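Erst falten, dann schrauben

In unserer Werkstatt wird seit Monaten über Motoren gestritten. Hubert Urbańczyk will stärkere Antriebe, Binta Olatunji will leichtere Arme. Ich halte beides für zweitrangig. Wer eine Maschine bauen will, die Wäsche zusammenlegt, muss zuerst selbst sehr viel Wäsche zusammenlegen, und zwar mit dem Greifer in der Hand, den die Maschine später bekommt.

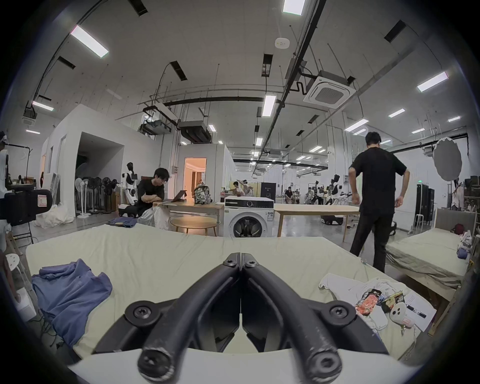 Mit den eigenen Fingern merkt man nicht, wie schwer ein T-Shirt ist. Der Daumen schiebt nach, der kleine Finger hält den Saum glatt. Mit zwei Backen geht das alles nicht. Man fasst eine Ecke, verfehlt die untere Stofflage und fängt noch einmal an. Für mein erstes brauchbar gefaltetes Hemd habe ich 40 Versuche gebraucht. Danach wusste ich mehr über unseren Entwurf als nach der ganzen Zeit am Bildschirm.

Ekene Tijani hält dagegen, das sei Fleißarbeit und lasse sich simulieren. Für starre Teile gebe ich ihm recht. Stoff liegt aber jedes Mal anders, und unsere Simulation kannte weder Knitter noch einen ausgeleierten Kragen.
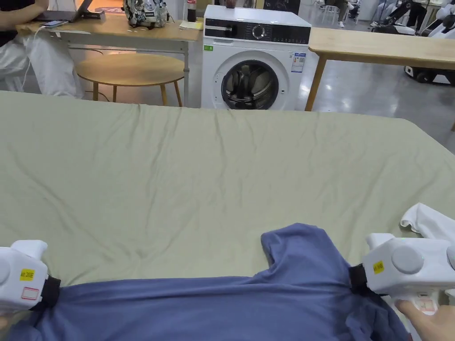
Auch über Geld sollte man reden. Im Juli haben wir 565 Euro für Teile ausgegeben, die seitdem in der Kiste liegen, weil die Backen zu breit ausgelegt waren. Ein Nachmittag am Tisch hätte das gezeigt. Bei Clirnik, unserem nächsten Projekt, wird deshalb erst bestellt, wenn vier Leute mit dem Muster gearbeitet haben.

Ein fairer Einwand kommt von Casimiro Aranda: Wer immer nur von Hand vorführt, baut der Maschine die menschlichen Umwege gleich mit ein. Das stimmt zum Teil. Ich nehme es in Kauf. Einen Umweg kann man später kürzen, einen falsch gebauten Greifer wirft man weg.
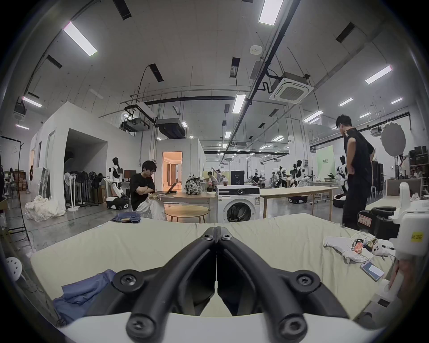
Handgreifer über dem Arbeitstisch, dahinter Waschmaschine und Werkstatthalle

Über die Motoren können wir danach weiterstreiten. Bis dahin bleibt der Tisch bezogen, und wer mitreden will, faltet vorher ein paar Hemden.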